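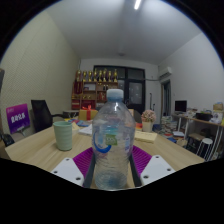
Hallico Tabletop Set

Photos of everyday things on tables: bottles, cups, paper, booklets and whatever else people leave lying around. The set was put together for sorting and labelling work, mainly recyclables against things that get washed and kept.

Version 2, released in December. It replaces the first version, which had no cups.

What's in it

The set has 2501 photos. Each one has a main item and usually a few others behind or beside it. Tables were left as they were found, so there is clutter in most of them.

Main item types:

bottle – clear plastic drink bottles, with the cap on or off
cup – reusable or disposable, with or without a handle
paper – loose sheets, flyers, envelopes
booklet – anything stapled or bound, including catalogues
other – jars, tins, tubs

Folders

hallico/ – the main collection
flestalen/ – 300 photos, mostly cups and jars on kitchen tables
dagdelen/ – 200 photos from the Dağdelen reading room, heavy on paper. The folder name drops the accent because some unzip tools choke on it.
grornholm/ – 70 photos of bottles only, kept apart for checking

Labels

There is one labels.csv per folder. Columns are file, main_item, colour, cap, contents and notes.

colour is the colour of the item itself, leaving out labels and stickers. Clear plastic with a slight blue tint goes down as clear. Pale green cups are green; we dropped mint as a separate value after too many arguments over where it stopped.

cap is yes, no or blank. Blank means the item isn't a bottle or jar.

contents is empty, part, full or unsure. Use unsure whenever glare on the plastic hides the level.

Printed words on a bottle are only typed into notes if they can be read without guessing. A blurred label is entered as "label, unread". Please don't fill in the brand from memory.

Background items are not labelled in this version. A cup standing behind a bottle doesn't get its own row.

Known problems

Clear bottles bend whatever is behind them, and a strip of colour seen through the plastic has sometimes been entered as part of the label. The grornholm rows have been fixed. The others haven't.

Paper and booklet get mixed up when only an edge shows. Stacks are the worst – treat both labels with some care in dagdelen.

Light wooden tables are over-represented. There are very few dark surfaces and no glass ones.

Changes

Version 2: added cups, split booklet from paper, renamed "trash" to "other".
Version 1: bottles, jars and paper only.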